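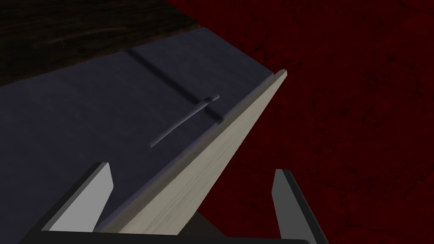 Two arms or one arm - how do you plan the budget?
Board: Purchasing and Planning

ljmangubat
Posted 2026-03-04
Hello all. I am Lovely Mangubat, I do the planning for a small lab in Pleltham. We must send our equipment request soon and we can't agree on one question. Do we ask for a two-arm robot, or for one arm on a fixed stand and keep the rest for grippers and spare parts? The tasks are from a home: books, vegetables, small things on a counter. Until now everything we do is in simulation, so we have no wear and no repair bills to learn from.

benjie_m
One arm. I say this each time and I will say it again. We bought two in Stiscombe and in the first year the second one was mostly a very expensive coat hanger. Take one arm, and put the difference in fingers. You will break fingers.

tbaluyot
I disagree with Benjie. If you add a second arm later, you pay again for mounting, for the safety check and for the software seat. In our case the later arm needed 11 weeks from order to first motion.

benjie_m
11 weeks is the seller's problem. Change the seller.

ljmangubat
Thank you both. I put a view from our simulation so you can judge.
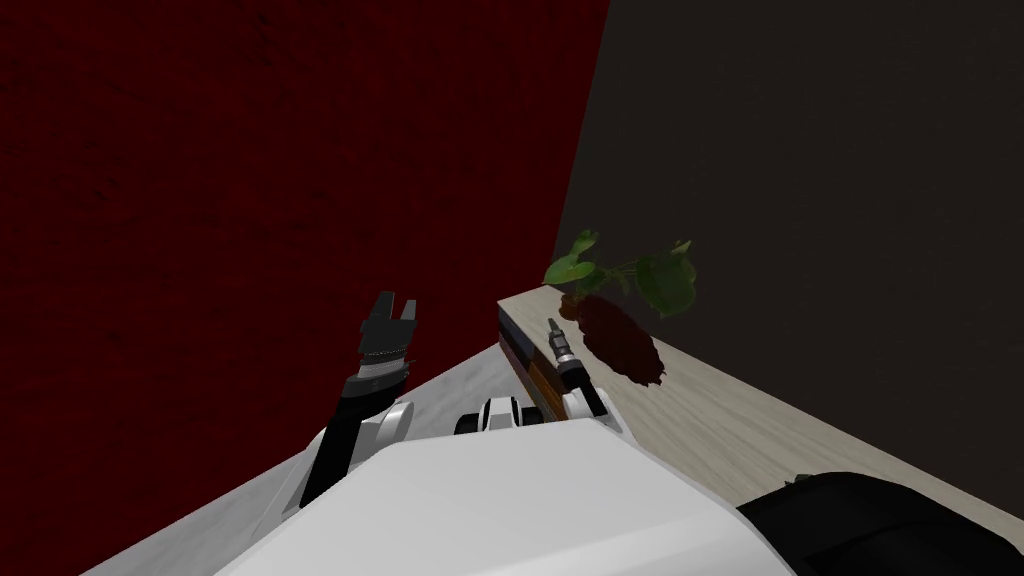 Reach is the thing I would check before any price. I made a mistake with this in February, when I compared only payload in the catalogs. In Lovely's setup the left gripper is open out in front of the red wall, away from the counter, and the right one is near the counter's closer end, with the red root vegetable lying farther back by the gray wall. So ask the seller for the reach at counter height, with the body parked where your real floor allows it. The number on the first page is measured in the best direction - it doesn't help you much.
- Jocelyn Rivera, Tolentino

tbaluyot
Good point from Jocelyn. Also ask if a lift column is included. For us it was a separate line in the quote and we saw it too late.

ljmangubat
I did not think about the column. Our draft has 158 lines already, and maybe half are cables. Does somebody have a shorter list that I can copy?

analyn_n
I can share what we used at Didance. Change it as you like.

1. Arms and base. Ask for the price with one arm and with two arms in the same quote, valid for the same period.

2. Grippers. Plan 5 sets of fingertips for the first year. Thin ones for book covers and flat things, wide ones for vegetables.

3. Test counter and objects. Buy the counter first and measure from it. Keep 1000 dollars for objects, real food goes bad quickly and you will buy it again.
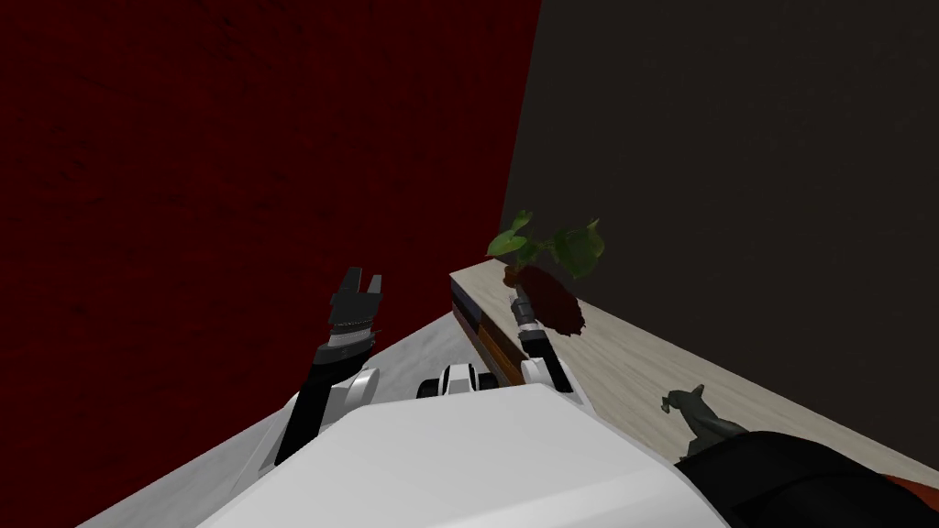 4. Service and training. Read what "on site" means. For us it did not include travel.

5. Computer and software seats. Ask what happens with the seat when you change the computer.

benjie_m
5 sets is too few, I stay with my opinion. But the list is good, and I agree with item 1.

ljmangubat
Thank you Analyn, I will cut our draft to this form and ask for both prices. Teodoro, can you tell me which line the column was under in your quote? I want to look for it in ours.

tbaluyot
Under "accessories", after the wall charger. I will look for the old file and write to you.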